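Caring for Marble and Other Stone Counters

Stone counters put up with a lot, but marble is softer than most people expect and it reacts with acid. Most of the damage we hear about comes from lemon juice, vinegar, wine and bathroom cleaners left sitting for a few minutes. The tips below are for marble first. Granite and quartzite are more forgiving, and notes on those come near the end.

Daily cleaning

Wipe the counter with a soft cloth, warm water and a drop of mild dish soap. Go over it a second time with plain water, then dry it with a clean towel. Soap left to dry on polished stone builds up into a dull film, and people often take the film for wear.

Skip vinegar, lemon, ammonia, bleach and powdered cleansers. Glass cleaner should stay away from marble too, even the kinds sold as streak-free. Sponges with a green scrubbing side will scratch a polished finish. If something is stuck, lay a warm wet cloth over it for ten minutes and lift it with a plastic scraper held nearly flat.

Stains and etches

A stain is dark and sits inside the stone. An etch is a dull spot, usually lighter than what surrounds it, and sits on the surface. Run a fingertip across the mark. An etch often feels slightly rough on a polished counter, while a stain feels like nothing at all.

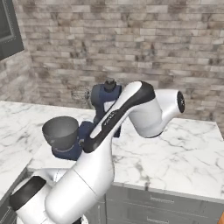
ULLOA, June – Gray veining on white marble hides small marks well in daylight and badly under a lamp. To check a counter, turn off the overhead light after dark, set a flashlight on the surface and look along the beam. Dull rings from glasses show up at once. Mark each one with a bit of painter's tape so you can find it again with the lights on.

For an oil stain, mix baking soda with water to the thickness of peanut butter. Spread it over the stain 1/4 inch thick and a little past the edges. Cover with plastic wrap, tape down the sides and leave it for 24 hours. Take the wrap off and let the paste dry completely before you scrape it away. Old cooking oil may need up to 3 rounds.

For coffee, tea or fruit, make the paste with 3 percent hydrogen peroxide in place of the water. Use this on white or light stone only. Peroxide can lighten dark marble, so test in a corner behind the toaster first.

Light etching on a polished counter can be worked down with marble polishing powder, a damp felt pad and some patience. Keep the powder wet while you rub. On a honed counter, polishing powder will leave a shiny patch that looks worse than the etch did. Honed stone needs a fine abrasive pad made for the finish, or a professional.

Sealing

Put a tablespoon of water on the counter near the sink and wait 15 minutes. If the stone underneath has gone dark, it needs sealer. If the water is still beading, leave it alone. Too much sealer turns hazy and is a nuisance to get off.

Clean the counter the evening before and let it dry overnight. Wipe the sealer on with a lint-free cloth, working in sections no bigger than you can reach across. Follow the waiting time on the label, then buff off every bit that hasn't soaked in. Two thin coats do more than one heavy one. Keep the counter clear until the next day.

Sealer slows down stains. It does nothing for etching, so the lemons still belong on a cutting board.

Heat, weight and edges

Use a trivet under anything straight from the stove or oven. Marble can take some heat, but a sudden change in temperature can open a crack along a vein, and the sealer suffers before that. Put felt or rubber feet under heavy appliances and lift them when you need to move them – a grain of sand under a sliding mixer leaves a long scratch.

The weak places are the narrow strips in front of and behind the sink. Don't sit or kneel there to reach a high cabinet.

Granite and quartzite

Daily cleaning is the same. Dark, dense granite may never need sealer, so do the water test before buying any. Some stone sold as quartzite is really marble. A drop of lemon juice on a leftover piece will tell you – if it leaves a dull spot, treat the counter as marble.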